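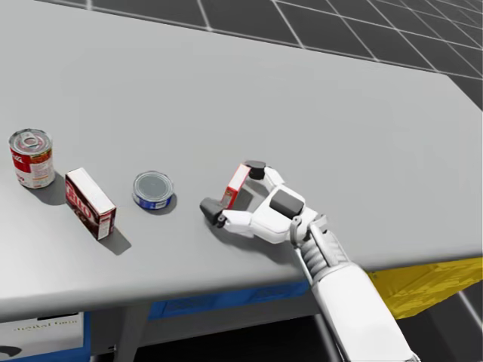 Projects > Hand Trials > Progress Reports

Overview | Reports | Partners | Contact

Print this page | E-mail this page

Comparing hands for the Miltero shelf work: progress report, May

Dear all at the Sachdeva fund,

Thank you again for your patience over the spring. I know the last report was thin, and I promised a fuller one once the simulated trials were running properly, so I hope you'll forgive me if this one goes on a bit. It has been a good couple of months (mostly!) and there is quite a lot to tell you.

You'll remember that we asked for support to compare 2 kinds of end-of-arm hardware for handling small groceries: the plain parallel gripper from Prolel that we have used for years, and a hand with articulated fingers. The plan was always to do the first rounds in simulation, where a bad idea costs us an afternoon and nobody has to sweep up, and then to take the better settings over to the real bench at Boswood.

The simulation side is now in good shape. We have a tabletop with a soup can, a tuna can, a boxed dessert and another small box, and the fingered hand can pinch one of the small boxes upright between its thumb and an upper finger. I'm fonder of that pinch than I probably should be. For most of the winter our fingertips either slid off the cardboard or pushed right into it, and Ming-te Chiu spent many long evenings on the contact settings before the pads began to behave like something with a bit of grip to it.

So far we have logged 769 grasp attempts across both devices. We began with 100 for each, as agreed, and then kept going with the fingered hand, as there were so many more finger positions worth trying. That does mean the totals are lopsided, and we would ask you not to read too much into them yet. We'll even them up before we give you a proper comparison table.

What we can say already is fairly plain. The parallel gripper is quick and dependable on boxes that lie square to it, and it loses its advantage when a box is turned at an angle. The fingered hand is slower to close but copes much better with those angled boxes. Squat cans are the trouble spot for both. There is so little height to take hold of that the fingertips tend to meet the table first, and our planner then backs off and starts over. Ming-te has been trying a lower approach with the wrist tipped a little further, and the early runs look hopeful, though I would like to see a good many more before I promise you anything.

We also lost the better part of two weeks to the controller. The old position controller squeezed until it reached the commanded angle whether or not there was a box in the way, so we moved over to one that limits force at each finger. It was the right decision, and we should have made it sooner. All the runs from before the change have been marked in the log and will be left out of the comparison.

On spending, we are close to where we said we'd be. Computing time came in lower than planned, and we would like your permission to move 300 dollars of that line over to spare fingertip pads for the real hand, which wear faster than we had allowed for. Everything else stays as it was in the budget you approved.

Next we will finish the balancing runs for the parallel gripper, repeat the squat can trials with the new wrist angle, and begin carrying the settings over to Boswood. The bench there is free to us every Wednesday, and the staff have been very kind about storage. If any of you would like to come and watch a session, please do write to me. We would love to have you, and there is generally coffee.

With warm thanks from all of us on the hand trials team

Print this page | E-mail this page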